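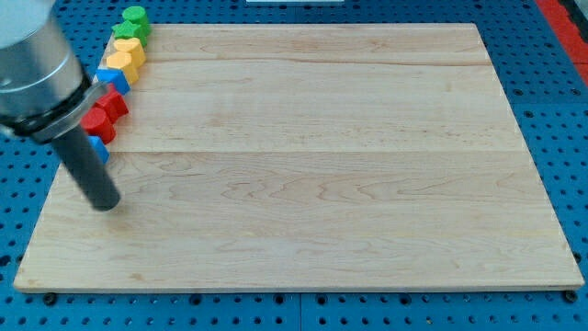
Palon Street Woodshop Members' Meeting, April

Notes by me again, typed up the same night, so forgive the spelling. We got going at 7:10 and there were 19 of us, plus a couple who slipped in during the lumber talk and didn't sign the sheet (please sign the sheet!).

Last month's minutes were passed with one fix. I wrote that the Mahuika sale was indoors. It's in the parking lot, same as last year.

Dust collector. The Zerko is still tripping the breaker whenever the planer and the table saw run together. We got a price for a new circuit and it made everybody groan. After a lot of back and forth we voted to pay for it out of the tool fund, 2 against. Until it's in, one big machine at a time, and yes, that includes the early morning crowd.

Lumber order. Pevileo has raised its prices on maple and cherry but will hold the old ones for us if we order before the end of the month. I'm keeping the list. So far we're at 71 board feet, mostly maple, and I'd love to see more walnut on there (selfish, I know). Write down the thickness you want this time, not just "thick."

Mahuika sale. We have 3 tables booked. Cutting boards and small boxes sold best last year, so bring those if you have them, sanded and oiled. Somebody asked about sharing a cash box and we said fine, as long as each person keeps their own tally. Setup starts at 8.

Glue. We had a long and pretty cheerful argument over whether the shop should keep buying the big jugs. Half of us say they go stringy before they're used up. No vote, we'll pick it up next time.

Other stuff: the band saw has a new blade, the lost tape measure is in the office drawer, and the back door sticks, so give it a shove.

We wrapped up at 8:45. Next meeting is in May, and I'm on snacks.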